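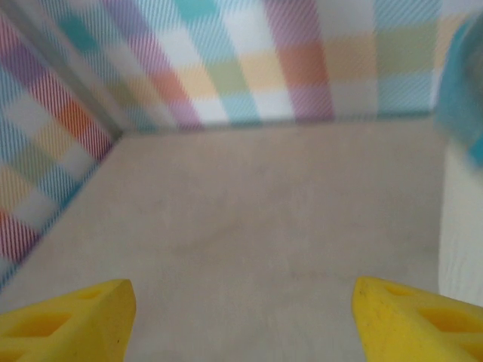
How many demonstrations per task do we need before the first training run is worth doing?

For a pick-and-place task with one object class, 50 is too few to learn anything from and a few hundred is where the curve starts to bend. Object and start-pose variety matter more than the raw total, so budget for those first.

Posted in: Data collection / Bimanual
Thread: Episode counts, resets and what to throw away

wuslow_bench wrote:
Copied the question and answer above from the Delonar setup notes so we have a starting point. I am planning a tabletop set for two arms, teleoperated, mixed household items. My current plan is 11 object layouts, 5 start poses per layout, 3 operators. Each operator runs every combination once. Does anyone see a problem with that before I start?

torque_ripple wrote:
The grid is fine on paper. In practice your operators will settle into one strategy per layout by the second pass and the policy will learn the layout instead of the object. I would drop the fixed layouts and randomize each reset.

wuslow_bench wrote:
Randomized by whom? If the operator does the reset, they put things where they are easy to grab. We had that in the last set. Objects drifted toward the center of the table over one afternoon and the reach distribution collapsed.

torque_ripple wrote:
By a script. Print a pose sheet per episode, the operator follows it. Takes a minute longer.

gripforce wrote:
A minute longer per episode is a lot when the episode itself is short. Plallness tried pose sheets and dropped them in April. Operators stopped reading the sheets and the logged start poses no longer matched the video. A wrong label is worse than a missing one. I would log nothing at reset and recover the poses from the fixed camera afterward.

Bottles are the class I would watch. A bottle on its side has at least two usable grasps and the operators will split on them. The model averages the two and closes on air. Either fix the grasp in the instructions or collect enough of both that a multimodal policy can separate them. 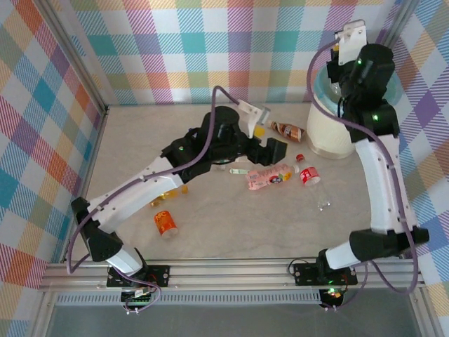 Same issue with cans, to a lesser degree, and with anything that rolls. If the object moves on first contact, the operator corrects, and that correction is useful data. Do not trim it out. I have seen people cut every episode down to the clean approach and then ask why the policy never recovers from a bump.

lowpass wrote:
Disagree on keeping all corrections. One regrasp, keep. Four regrasps and a long pause while the operator thinks, discard. Pauses are the real damage. The policy learns that holding still over an object is a valid action, and at inference it holds still forever.

gripforce wrote:
Then cut the pause and keep the regrasp. You can threshold on joint velocity.

lowpass wrote:
You can, but if both arms are in play you need the pause to show on both sides. One arm is often waiting for the other on purpose. We filtered per arm and lost the handovers.

wuslow_bench wrote:
Noted. Will threshold on the pair.

What about walls and background? I have patterned fabric up around the table, and one reviewer wants it plain.

torque_ripple wrote:
Leave the pattern up if you plan to swap it between sessions. If you never change it, the wrist views will key on it near the corners and you will not notice until you move the rig.

van_acker_user wrote:
We run the Van Acker logging package on two stations and see the same thing. Changing the backdrop partway through helped the held-out score more than adding episodes did. I have no clean ablation for that, so weigh it accordingly — the lighting changed in the same week.

lowpass wrote:
So it could be the lighting.

van_acker_user wrote:
It could. I said so.

wuslow_bench wrote:
Revised plan: 11 layouts as seed positions only, scripted jitter on top, 5 start poses kept, backdrop swapped once per operator block.

gripforce wrote:
If the backdrop changes with the operator, you cannot separate the two effects later. Swap it in the middle of each block.

wuslow_bench wrote:
Good catch, changed. Starting with the bottles.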